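Mudgway Desktop Arm Kit with the Practice Sim - a long-term review

I bought the Mudgway arm kit in December, after a good two months of telling everybody at our shared workshop in Hillham that I wasn't going to. The building dates from 1920 and the heating feels about the same age, so winter evenings there are best spent on something you can do sitting down with a mug of tea, and a box of servos and brackets fit the bill nicely.

Let me start with the build, which was a pleasure. The parts come bagged by joint, the screws are sorted, and the printed guide is written by somebody who has clearly put one of these together on a kitchen table. I gave it 6 evenings, though I chat a lot and a more focused person would be quicker. The only sour spot was the wrist. The cable has to be threaded through before the second bracket goes on, and the guide mentions this one page too late, so I took mine apart again (with some muttering). Read ahead when you get there!

What sold me on this kit over the cheaper one from Siltthorpe was the practice software, called Grarnesance. You load the arm into it, pick an object, and work on your reaching and gripping on the screen before you let the real motors anywhere near your bench. I was doubtful, being a nuts and bolts sort of person, but I've come to love it. You can knock a can over all evening and never have to mop the floor.

The close-up view is the one I use most. It's plain as can be, just your object against gray, and that suits me fine when I'm trying to judge how near I've got.

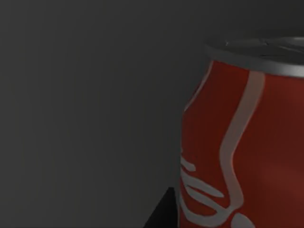 Close-up view in Grarnesance, coming in on the soda can.

I was surprised at how nice the can looks, with the shine along the rim and the red going darker as it curves away from the light. The lettering is a bit soft, and the pull tab is hard to make out, but I'm not reading the label, I'm trying to pick the thing up. My real grumble is with the gray background. There's nothing on it to measure by, and when you're in tight on one side of a can it's easy to lose track of where the table ought to be. A simple grid you could switch on and off would help no end, and I've written to ask for one.

Moving from the screen to the bench took some patience. My first saved routine came in a little low on the real arm, and I spent a whole Wednesday evening fiddling with the base height before it dawned on me that I'd mounted the arm on a thicker board than the guide calls for. Once I'd put the right number in, I ran the same routine 10 times with an empty can and it dropped only one. I was so pleased that I made people come over and watch.

A few smaller things. The power lead is too short for any normal bench, so plan on an extension. The finger pads are held on with little clips and pop off if you look at them sideways - I've put a dab of glue on mine. And the software takes its time starting up on my old laptop, long enough to put the kettle on.

Would I buy it again? Yes, gladly, and I'd pay the extra for the software too. If you've never built anything with motors in it, borrow a decent small screwdriver first, the one in the box is hopeless.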